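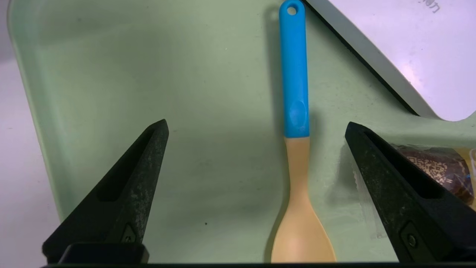
Lorne Gosselin

December 4, 2018

OK so I have now made my grandmother's split pea soup 3 times in two weeks and I have opinions. Thread.

First, the peas. Everybody says you don't have to soak them. Fine, you don't! But I did it both ways and the soaked batch went creamy a lot sooner, and I eat dinner late enough already.

800 grams of dried peas is too many peas. I don't care what the card says. She was feeding a farmhouse in Tirninville and I am feeding me and a guy from work who "isn't that into soup" (he had two bowls).

Ham bone, not cubed ham. I got mine at Bouchard, and if you go before noon they'll usually have one in the back you have to ask for. Put it in at the start and forget it.

Her card says "savory, enough." Enough what, Grandma. I went with a teaspoon the first time and it was like eating a couch. Half that.

Stirring! Once it thickens it wants to stick, and then you get that scorched taste all the way through. A plastic spoon with a long handle is OK for tasting but get something with a flat edge for the bottom of the pot.

Somebody's going to ask about carrots. Yes, carrots. Small ones. My uncle leaves them out and we've been fighting over it since August.

Salt at the END. The bone does most of it. I ruined 100% of batch one this way and ate it for four days out of spite.

It freezes great, by the way. Leave some room at the top of the container, and thin it with water when you heat it up, it'll look like putty at first.

Batch four is Sunday. Trying yellow peas. If you've got a strong feeling about yellow vs green tell me before then, I haven't bought them yet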